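Last tidied up in October. If your question isn't in here, ask at the swap or drop a note in the box at the Mulholm hall.

# Mulholm Soup Swap — FAQ

## What is it?

You make a big pot of soup at home. Freeze it in tubs. Bring the tubs, go home with the same number of other people's tubs. That's all of it really.

## How many tubs do I bring?

Six is normal. Four is fine. More than ten and you'll struggle to swap them all, so ask first.

## What size?

One good portion per tub. The square takeaway ones with a clip lid are about right. Not jam jars — two cracked last winter and we had leek all over the Truvley Road freezer. Not ice cream tubs either, they hold far too much and nobody else's will match.

Little ones for children (200 ml) go on the end table and swap two for one.

## Does it have to be frozen?

Yes. Solid, all the way through. A tub that's slushy round the edges goes home again with whoever brought it. We do check, sorry.

Full tubs take longer than you think. Overnight at least, and not stacked up while they're still soft or the middle ones take for ever.

## What goes on the label?

- name of soup
- everything in it, stock cube included
- month you made it
- your member number
- V, VG or M in big letters

Write it on tape, stick it on the lid AND the side. Do it before the tub goes in the freezer, tape won't stick to frost. Biro fades, use a marker.

Please read the back of the stock cube packet. Celery catches people out. So does the barley in some of them.

## Nuts?

No nuts, no peanuts, no sesame. Not even on top. This one has no exceptions. Everything else is allowed as long as it's written down.

## Can I bring fish soup?

You can, but it has its own crate and you need to tell us beforehand. Mussels and prawns no.

## What about cream?

Leave it out and put "add cream" on the label. It can split when it's frozen and warmed up again and then it looks like something's gone wrong. Same with yoghurt. Coconut milk seems alright, a bit grainy, stir it hard.

## Potatoes?

Blended, yes. Chunks go woolly. You can do chunks if you like woolly.

## Pasta, noodles, rice?

Add them when you heat it up. Write how much. "Handful of small pasta, ten mins" is plenty.

## How do I cool a big pot down quickly?

Most asked question by a mile. Don't leave it on the hob with the lid on all evening. Stand the pot in a sink of cold water, stir now and then, change the water when it gets warm. Or ladle it out into wide shallow dishes, it cools much faster spread out. Then into tubs, fridge, freezer. Want it in the fridge inside two hours, sooner if you can.

Don't put a hot pot straight in the fridge next to the milk.
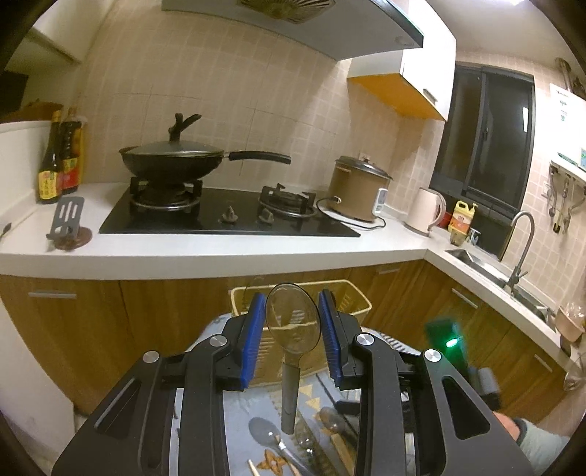
One member wrote in after the last swap to say the sink trick is no good for a really heavy pan, she can't lift hers when it's full and wouldn't want to try. She makes it thick with half the water, takes it off the heat, then stirs in the rest as cold boiled water from the fridge. Says it knocks most of the heat out straight away and the pan never leaves the hob until it's half empty.

Good tip, we've pinched it. Season at the end if you do it that way, it'll taste flat otherwise. Needs a bit of planning, you have to boil and chill the water the night before. Doesn't work for anything you want clear and brothy.

## How full do I fill them?

Leave a finger's width at the top. Soup swells. Lids pop off in the night and then everything in the drawer smells of onion.

## When do I drop off?

Between 9.30 and 10.15 in the morning. Doors shut at 10.15 so the crates can go straight in the chest freezer. Swapping starts at 11. If you can't stay, leave a list of what you won't eat and somebody will pick for you. You get what you get!

## How do I get the tubs there without them thawing?

Cool bag, packed tight, newspaper in the gaps. Fine for half an hour or so. If you're coming on the bus from Fodor, two cool blocks as well, one top and one bottom.

## Do I get my tubs back?

No. Tubs go round and round. Don't use ones you're fond of. Wash what you get, bring it back full next time. We keep a stack of spares by the door, take some if you're short.

## How long will it keep?

We say three months. Eat the oldest first. After that it's usually safe enough if it's stayed frozen but it goes dull and watery. Anything over six months old doesn't come to the swap.

## Can I refreeze it?

No. Thaw it, heat it, eat it.

## How do I thaw it?

Overnight in the fridge is best. Or run the tub under the tap till the block slides out, then in a pan on low with a splash of water and a lid on. Keep breaking it up. Get it properly bubbling all the way through before you eat it, not just hot round the edges.

## What does it cost?

Nothing to swap. There's a tin for the electric. The chest freezer came from Ineo Café when they shut and it does eat power.

## Is it full?

Nearly. We've 51 members and the freezer won't take many more. Put your name on the waiting list by the door, people do drop out over summer.

## I'm not a good cook. Does it matter?

No. Lentil and carrot is the first thing to go every time. Plain tomato second. The fancy ones are often still there at the end.

## Is there a recipe list?

Yes, red folder on the tea table. 143 in there now, some in very bad handwritting. Take a photo, don't take the page. The pea and mint page has gone missing twice and if you've got it please bring it back.

## I had a tub I didn't like. Who do I tell?

Nobody. Unless it was off, or the label was wrong — then tell us the same day with the member number and we'll ring round anyone who's got the same batch.

## Can I bring bread?

Please do. It doesn't count towards your tubs, it just goes on the table with butter and gets eaten while we swap. Label it same as the soup.

## Parking?

Six spaces behind the hall, gone by half nine. Street is fine. Don't block the gate, the neighbours have been very good about it so far.

## Can I run one of these in my village?

Yes, go ahead, copy all of this. You'll need a chest freezer, a table and a marker pen. Start with eight or so people you can rely on. Happy to lend you the folder for a week if you promise to bring it back.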